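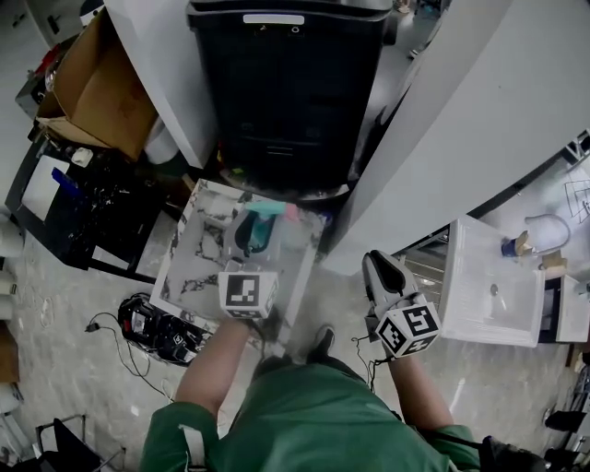
3.2 Refill habits in Plelunstead and Wasby

The diaries were a delight to read. We had expected short entries, and many households gave us whole paragraphs on where a bottle lived, who topped it up and what it had held before. Over six weeks, 18 households wrote down every refill of a trigger-spray bottle, and the Wasby group kept going into September without being asked!

Most people refilled well before the bottle was empty. A half-full 500 millilitre bottle was often treated as "nearly out", mainly in homes where the Skukham refill shop was on the way to work. Colour mattered far more than we had guessed. Bottles with a strong body colour, such as the teal one in Figure 2, were named by colour in the diaries ("the green one", "the blue one"), while clear bottles were named by what was inside them. 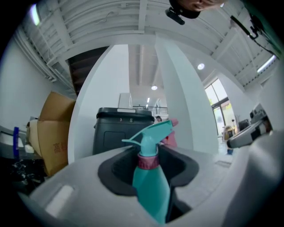 This naming habit carried over to labels. Households that went by colour seldom relabelled a bottle after changing its contents — a lovely finding for us, but a worry for anyone storing cleaners near food. We scored each entry on the Kruger labelling scale, and the gap between the 2 towns was small. Wasby homes did a little better, perhaps because the shop there hands out paper tags at the counter.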